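The frame shop on the corner of Ellwood Street has no sign, only the word FRAMES in paint on the glass. The owner took it over in December, after working at the back bench for 25 years, and has kept most things as they were, including the prices on the small sizes.

"People think I sell frames," she says. "Most of the day I'm fixing what somebody did at home with a nail and some tape."

She learned the trade in Grarnlow, at a factory that shipped 1000 frames a week to furniture stores. The work was fast and she did not like it. Each person cut one side or glued one corner. When the Vimwood plant closed its molding line, she bought two of the old miter saws and still uses one of them.

A simple job takes her around 40 minutes if the customer knows what they want. Few of them do. They bring a poster and ask for black, then stand at the sample wall until closing.
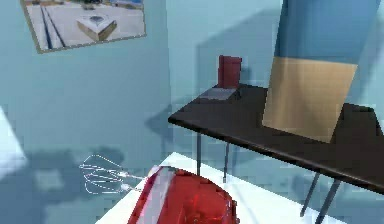
Hanging is the part customers ask about least, she says, and it causes most of the repairs. She would like every frame to leave the shop with a pair of hooks, set well apart, but people want one wire and one nail because it is quicker. Then they call to say the frame is bad. A picture in a thin, pale border on a light blue wall, with its lower edge sloping down to the left, is what she hears about all week. "The frame is fine," she says. "Use a level. Put felt dots on the bottom corners so it grips." She charges nothing for the dots and keeps a jar of them by the register.

She is less patient about glass. Customers ask for the cheapest sheet and hang the picture across from a window, and in a few years the reds are gone. The coated glass costs more – $166 for a large poster – and she no longer argues.

"I say it once," she says. "Then I cut what they ordered."

The shop is closed on Mondays. Orders left before noon on Saturday go into the next week's work.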